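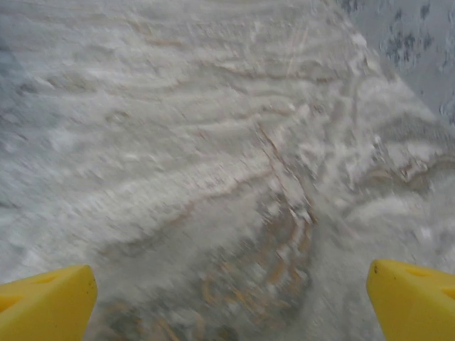

*View between the two yellow gripper fingers, with a pale, rippled surface blurred by motion.*

**Blurred frames kept in training improve gripper control, Kallutthorpe group reports**

Wrist-camera footage is usually filtered before it is used to train a robot, and frames with heavy motion blur are the first to go. A team at the Lindqvist laboratory in Kallutthorpe has tested what happens when they are left in.

Aleksi Valtonen and Manon McIntyre trained two versions of the same control policy, named Zereo, on 123 recorded demonstrations of handling soft, creased materials. One version received only sharp frames. The other received every frame, together with an estimate of blur direction taken from the streaks in the background. The gripper fingers move with the camera and stay comparatively sharp, so they serve as a fixed reference.

Each version was then run for 200 trials. The version trained on all frames completed more grasps and made fewer late corrections on approach. The gain was largest in fast movements and close to nil in slow ones.

McIntyre said the blur estimate adds little computing time, but fails when the surface has no visible texture. Both versions also performed poorly on clear film.

The group plans to repeat the tests on the Mondari arm, which has a wider gripper, in April.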